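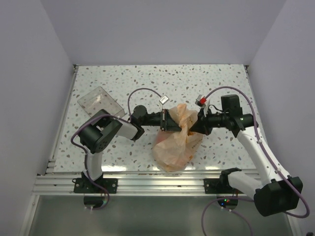 Our brief was one playable stage for a platform fighter, due in December. Zadwood is a floating sawmill, and I painted its background over 30 evenings before checking whether the camera would ever show the top half. It doesn't.

2 comments · 19 shares

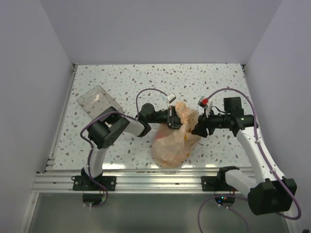 By Consuelo Bautista | Sat 1 June

Playtesters liked the colours and fell off the left ledge 24 times – my favourite ledge, too. I've widened it, grudgingly.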